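Pruvano two-finger gripper, 16 months in: great grip, scary failure

I gave this thing five stars back when I first bolted it on. I'm taking two of them back, and if you run one over a table where people reach in, please read the part about the power cut.

Quick background. I have the Pruvano on a small arm in my home workshop, where it mostly does boring pick and place over a wooden table while I fiddle with code. I paid $417 for the gripper, plus a bit more for the Tallach adapter bracket (very nice bracket, no complaints at all). For over a year it was lovely! Light, quiet, the pads grab slippery little plastic parts without chewing them up, and the software setup took me one evening and half a pizza.

Then in February it started throwing error 346. The manual calls this "position mismatch" and tells you to home the fingers. Fine, I homed them. It came back at cycle 3049 of a long run, and this time the fingers just hung open while the software swore they were closed. So the arm carried on happily, moving nothing from one spot to another for who knows how long. Annoying, but okay, a dropped part is a dropped part.

The next one bothered me a lot more. I hit the stop button, the power dropped, and when I switched back on the gripper snapped shut at full force – no command from me, no beep, nothing. My fingers had been between those tips maybe two seconds earlier, clearing a part away. It doesn't squeeze hard enough to break anything, I think, but I don't want to be the one who finds out.

Support had me reseat the motor cable and load new firmware. The error has shown up once since then. The snap on power-up I can still get if I cut power in the middle of a move, and they told me that's "expected behavior during calibration." Sorry, no! Put it on page one in red letters, then.

So now I power up only with the arm parked high and my hands in my lap, and I check grip with a cheap Holub pressure sensor before every lift. Three stars, and I'd go back up to four if they fix the startup. 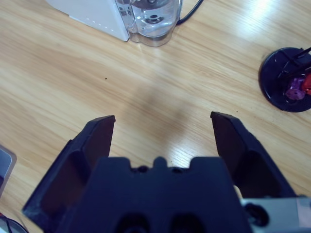 Stultska wrote that theirs did the same snap on power-up until they set the startup force to its lowest value in the config file, and that the setting gets wiped with every firmware update, so it's worth checking again each time.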